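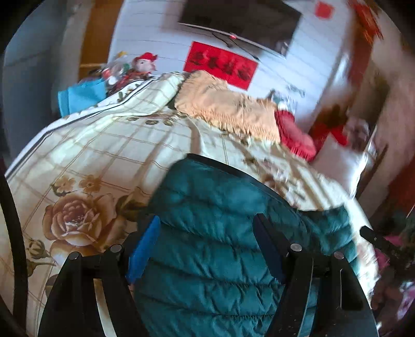 A floral bed quilt in cream, with a golden-brown rose among smaller blossoms, and a dark teal puffer jacket lying on it.

A bed quilt is a layered textile used as the top covering of a bed, and few household things are so well loved or so hard worked. In its usual form it has a printed or pieced top, a soft filling called the batting, and a plain backing, all held together by lines of stitching. Many people say quilt, comforter and bedspread as though they were one thing, and in everyday talk there is little harm in it. Strictly speaking, though, a comforter is thicker and more lightly stitched, while a bedspread may have no filling at all.

Printed designs

Floral prints have been a favorite for a very long time, and roses turn up more than any other flower. Large blooms are often set against a pale ground with leaves, buds and scattered sprigs to fill the space between them, sometimes over a faint grid or check. Cream grounds are popular because they sit kindly with most bedroom walls – and, as the textile writer Halyna Hladun has pointed out, they let browns and olive greens look warm instead of heavy. Piping in a dark color is a common finish, and gives the eye a clear line to follow where the cloth drapes over the side of the mattress.

The quilted jacket

The same idea of trapping air between layers is used in clothing. A puffer jacket is sewn in channels known as baffles, usually running crosswise, which keep the down or synthetic filling from sliding to the bottom. Steinar Bjarnason, in his handbook for the Zirkmont textile collection, treats jackets and bedding in a single chapter, and readers who come to it for one generally end up enjoying the other.

Folding

A puffer jacket is easiest to fold on a broad, soft surface, and a made bed does nicely. It is laid out flat and zipped, the sleeves are brought in across the body, and the whole is folded or rolled slowly toward the collar so the air has time to escape. Long storage in a tightly packed bag can flatten the filling, so many households hang their jackets from spring until October.

See also: Batting; Bedspread; Comforter; Piping (sewing)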